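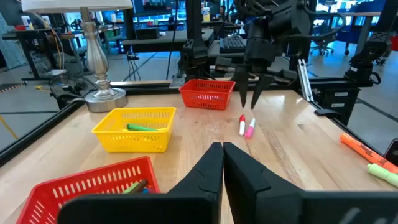 Marker table from the wrist camera, fingers meeting at a point, second arm hanging over the pair.

Filed under: Cell Upkeep / Grippers

Dimas Pasaribu wrote:
> Swapped the finger pads on the Motcombe cell and redid the wrist offset. Error is down to 2 mm. I'd call it fixed.

I doubt it. Fingers that meet at a point when closed tell you about closed, and the drops in August all came at half open. Did you check there? I'd also want the looping cables on the other arm tied back before anyone trusts that number – a tug on those will move a joint. Please run 42 picks with the old offset and 42 with the new one, and post both logs.

Stela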